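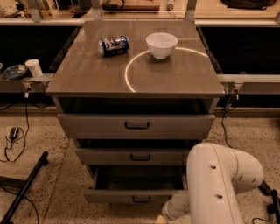
A drawer is a box without a lid that slides in and out of a larger box, usually at the moment both hands are full. It is found in desks, dressers, kitchen cabinets, workbenches and tills. The word comes from the verb "draw" in its older sense of pulling, and the plural, when applied to clothing, comes from the same place, since those too are pulled on.

History

Before drawers there were chests. A chest holds a great deal, but whatever is wanted lies at the bottom of it, and for centuries this was accepted as a fact of life. In Europe, makers eventually began fitting one or two shallow drawers beneath the main compartment, producing a hybrid known in English as a mule chest. The drawers were so plainly the better part of the arrangement that they multiplied upward until the chest was gone. The result was called a chest of drawers, presumably to spare the feelings of the chest.

Early drawers were nailed together and ran on their own bottom edges, wearing a little lower each year. Dovetail joints, which resist being pulled apart from the front, became standard in better work and are still pointed out by antique dealers with the drawer turned upside down.

Construction

A typical drawer has a front, a back, two sides and a bottom. The bottom is the thinnest part and carries all of the weight. In traditional work it is a solid panel held loosely in grooves so that it can swell and shrink with the seasons. In cheaper modern work it is a thin sheet that bows in the middle, and sooner or later drops out at one corner.

Wooden runners need only a rub of candle wax, though they stick in damp weather. Metal slides came into wide household use in the twentieth century and are sold by length and by how far they open. A three-quarter slide leaves the back of the drawer inside the cabinet, where small objects retire. A full-extension slide brings everything into view, including things the owner had already replaced. Soft-close slides add a small damper that catches the drawer near the end of its travel, and have made it very difficult to end an argument in a kitchen.

Handles

Knobs, cup pulls and bar handles are the most common types. A bar handle is generally fixed with two screws, and the distance between the screw holes is measured from center to center. Replacement handles come in a wide range of these distances, one of which will be very close to the one needed. On wide drawers a single central handle may let the drawer twist as it is pulled, a fault known as racking. Two handles were the usual answer, provided the user agreed to use both.

Tipping

A tall cabinet with several loaded drawers open can fall forward. Many office cabinets contain an interlock that allows only one drawer out at a time. Household dressers rely more often on a strap or bracket that fastens the back to the wall. The bracket is normally supplied in a small bag, and the small bag is normally kept in the top drawer.

The junk drawer

Most American kitchens contain one drawer with no assigned purpose. Its usual contents are batteries of unknown charge, rubber bands, takeout menus, tape and at least one key that opens nothing on the property. Attempts to organize it with divided trays produce a junk drawer with trays in it.

See also

Cabinet
Chest
Dovetail joint
Filing
Shelf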